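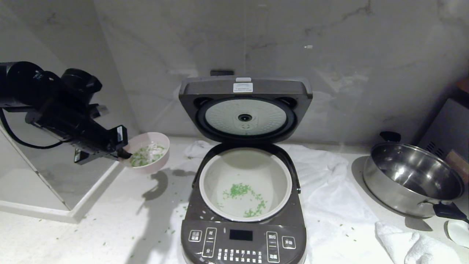
Accueil > Magazine > Robotique

Verser n'est pas cuisiner

27 partages -- 3 commentaires

Un bol rose pâle, un bras noir, un cuiseur à riz ouvert et de la ciboule hachée jusque sur le plan de travail. Le laboratoire de Prondville travaille depuis 2021 sur ce geste, et sa méthode, baptisée Galli, tient en peu de mots : huit démonstrations humaines, puis un modèle qui corrige l'inclinaison du récipient en cours de route.

Le résultat annoncé est flatteur. Sur 40 essais, nearly tous comptés comme réussis. Encore faut-il lire la définition : un essai est bon dès que le bol finit vide. Ce qui tombe à côté n'entre pas dans le calcul.

« On mesure la tâche, pas le ménage », répond Selina Trummer, qui dirige l'étude. Soit. Mais les essais ont tous eu lieu dans la même cuisine, avec le même bol. Notburga Schwaiger, roboticienne chez Destex, a tenté de reproduire la méthode avec trois autres récipients et n'a pas retrouvé ces chiffres. Elle réclame les enregistrements bruts -- on les lui promet pour avril.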